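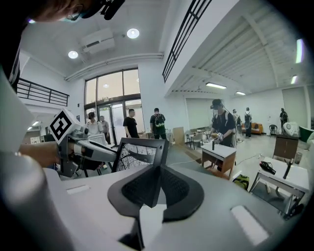 Frequently Asked Questions: Rarkov Custom Lighting for Hotels and Public Spaces

Planning and first contact

When should we bring you in?
Before the ceiling is closed. We have hung chandeliers in finished ceilings, and we can do it again, but the drywall crew will remember your name. For a lobby or atrium piece, the best time to call is when the architect still has the structural engineer on speaking terms. For corridor sconces and guest room lamps you have more slack.

Do you take small orders?
Our minimum for custom work is 70 fixtures, counted across all styles. A single large centerpiece is exempt from that rule. If you need four pendants for a breakfast nook, we wish you well, and there are stores for that.

Can you copy a fixture we saw in another hotel?
No. Send us the photo anyway. It tells us what you liked, and most of the time that is the color of the light or the way the thing fills the room, both of which we can give you without a letter from someone's lawyer.

What do you need for a quote?
Reflected ceiling plans, ceiling heights, the finish schedule if there is one, and your opening date. Please send the real opening date. We can tell when we've been given the one that was made up to scare the contractors.

Design and samples

How many rounds of drawings are included?
Three. Round one is usually too big, round two is usually too plain, and round three gets built. Further rounds are billed by the hour, and you will be amazed how this speeds up a decision.

Do we get to see a sample?
Yes. Every style gets one finished sample, wired and working, shipped to your office or mock-up room. Look at it after dark with the other lights set the way your guests will have them. Samples approved at noon next to a window have a way of coming back to haunt everyone.
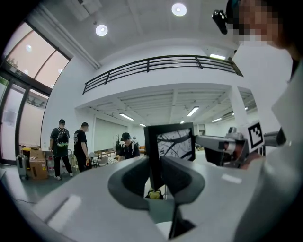
Once you sign off, the sample becomes the reference for the whole run, so don't let the interior designer take it home. We keep a twin at the workshop and compare finished pieces against it before packing.

What is the difference between the Dresoso and Yeon lines?
Dresoso is our glass line: mouth-blown shades, hand-cut drops, brass or nickel frames. Yeon is the quiet one, with linen and paper shades over slim metal arms. Dresoso goes in the lobby, where people take pictures. Yeon goes in the bedroom, where people would like to find the switch. Plenty of projects use both.

Will all the glass match?
Closely. Blown glass varies a little in thickness and tint from piece to piece, and we sort it so that neighbors get along. If you want every shade identical to the last hair, ask for the pressed version. It costs less, too.

Light and controls

What color temperature do you recommend?
Warm white for lobbies, bars and bedrooms. Something a notch cooler for conference rooms, where the idea is to stay awake. Please pick one warm white for the whole floor. Two warm whites side by side look like one of them is ill.

Are your fixtures dimmable?
All of them, provided the dimmer is on our compatibility list. Most calls we get about flicker end with someone reading us the label of a dimmer that is not on our compatibility list.

Can the LED modules be replaced?
Yes, without taking down the fixture. We stock modules for every custom order for ten years after delivery. Write the order number somewhere other than inside the fixture.

Delivery and installation

How does a large chandelier arrive?
In crates, in pieces, with a numbered hanging plan. Our piece for the Clinivport ferry terminal hotel came in 64 crates and held 3,000 cut drops. Each drop had a tag. The plan shows where every tag goes, and our installers do follow it, however tempting it looks to start from the middle.

Do you install it yourselves?
Centerpieces, yes, always. For wall lights, table lamps and small pendants, your own electrician can handle the work from our instructions. We are available by phone until 6 p.m., and the instructions contain drawings for a reason.

What has to be ready on site?
A rated anchor point with the engineer's sign-off, power at the canopy, a clean floor, and lift access. The largest standard frame we build weighs 1,600 pounds before glass, so the hook left over from the previous chandelier will not do. Marble floors should be covered before we come in. We bring padding, but we don't bring marble.

What if something breaks in transit?
Note it on the delivery slip, take photos with the packing still in place, and email both within five working days. Every glass order includes spare pieces. They are meant for breakage, so please don't hang them.

How long does the whole thing take?
Sixteen weeks from sample approval for most orders, longer for centerpieces. Orders approved in October run into our holiday shutdown, and no, the furnaces don't make exceptions.

Cleaning and upkeep

How often should a crystal chandelier be cleaned?
Once a year for most lobbies. Twice if there's an open kitchen, a fireplace or a popular hookah lounge downstairs.

Can housekeeping do it?
Dusting the lower parts with a dry microfiber cloth, sure. Anything that needs a lift should go to trained people with the power off. Spray cleaners are out. They run into the sockets and strip the lacquer from the brass, and the streaks show from the front desk.

Do you offer a service contract?
We do, in one-year and three-year versions. Both include the annual cleaning, a check of every suspension cable, and replacement of missing drops. The drops nearest the grand staircase go missing most often. We have our theories.

What does the warranty cover?
Five years on frames, wiring and drivers. Glass is covered against faults but not against ladders, balloons or New Year's Eve.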